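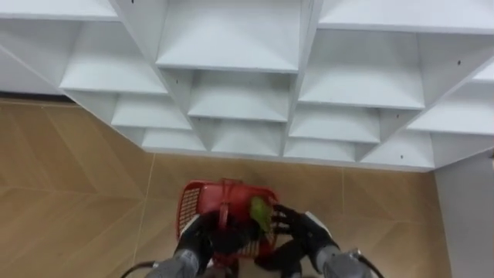

Why does a two-armed robot let go with one hand when the other hand still has the basket?

Most often the two hands are running separate grip checks, and one of them decides its job is done before the other does. Look at the grip timeout for each hand first, then the cables, then the fingers.

That's the short version for anyone landing here from a search. The whole thread is below, with the wrong guesses left in, because the wrong guesses were the fun part.

senan_brennan
Posted Aug 3, 2026

OK, I love this machine and I want that on record before I complain about it. We run a two-armed Vindura with the Girnum hands, on a shelf-and-basket routine. It carries a basket to the cubbies, takes an item out with the right hand, puts it away, goes back for the next one. When it works I could watch it all day.

The fault: every so often the left hand opens while the right hand is still inside the basket. Basket tips, items roll across the floor, and the robot carries on to the shelf as if it had something to put away. Log shows error 1309 on the left hand, "hold state changed", and then nothing. No stop! That last part bothers me more than the drop.

Firmware is up to date. I've run 40 carries today and had 5 drops. Where would you start?

stuart_p
Cable. It's always the cable. If yours has a loop hanging off the forearm like mine did, it pulls when the elbow folds and you lose the finger signal for a split second. I chased a "software bug" for most of January and it was one tired connector.

margauxm
I don't agree, Stuart, sorry! A lost signal on these hands gives you a comms error, and the hand freezes in whatever position it was in. 1309 means the hand was told to change state and did. Something in Senan's program is asking it to open. Senan, do you have a timeout on the left grip?

stuart_p
Mine opened on a bad connector. I was standing right there.

margauxm
Older hands? The first batch did open on signal loss. They changed it later.

stuart_p
Could be, mine are old. Still takes two minutes to wiggle a plug. With the power off, please.

declan_oakley
Can I be the boring one for a minute? Whatever the cause turns out to be, the robot kept moving after it lost the load. If your basket is light plastic and the items are soft, fine, you pick them up and laugh. Put a jar in there and now there's glass on the floor and two arms still swinging while somebody bends down to clean up. I would stop running it until error 1309 on either hand stops BOTH arms. It's a small change - you tie the hold state into the motion stop.

senan_brennan
Fair, and I felt a bit silly reading that. Done now. Either hand reports a change during a carry, both arms stop and wait for me to clear it. Tested by prying the basket loose with a broom handle from outside the taped area, and it stopped every time. Very satisfying.

Wiggled the plugs too, Stuart (power off!). They're all snug, and I taped down the slack on both sides while I was at it.

Margaux, there IS a timeout. It was in the sample program and I never touched it. 18 seconds on each hand.

margauxm
There you go, I think. How long does the right hand spend hunting around in the basket?

senan_brennan
Usually a few seconds. But if the item is up against the basket wall it tries, backs off, and tries again. Oh no. It can easily go past 18 when it does that.

margauxm
And the left hand's clock has been running since it first closed! It hits the limit, figures the hold is over, opens. The right hand has no idea. Take the timeout off the left hand for the whole carry and only release it when the basket is on a surface.

malcolm_c
I'd go easy on removing it completely. That timeout protects the finger motors from cooking if the hand is squeezing something solid. We run the same setup at Bramwell and we kept it, but when it runs out the hand asks for a put-down instead of opening. Arms lower the basket to the floor, slowly, then it lets go. A bit more work to program but you keep the protection.

margauxm
Oh, that's nicer than mine. I'd still argue a light basket isn't going to cook anything.

malcolm_c
Until it jams the rim against a shelf edge and keeps squeezing. Ask me how I know.

declan_oakley
+1 to Malcolm. Just check that the area below is clear before it lowers. A basket coming down on a foot is still a basket coming down on a foot.

senan_brennan
Went with Malcolm's version. I also shortened the hunting, so the right hand gets three tries and then the whole thing goes to put-down. Another 40 carries, no drops. It used the put-down twice, both times with an item wedged in the corner, and it was so gentle about it that I called people over to watch.

I know one clean run doesn't prove much, so I'm leaving it on the same routine all week with the stop in place.

stuart_p
Glad it's sorted. Replace the connectors anyway.

dukalville_dan
Same arms, same sample program, and I've been blaming slippery finger pads for weeks. Going to look at my timeout right now. Does the put-down work if the basket is already half over a shelf?

malcolm_c
Not by itself. Ours backs away from the shelf first, then lowers. I'll post that part of the program tonight when I'm at the right computer.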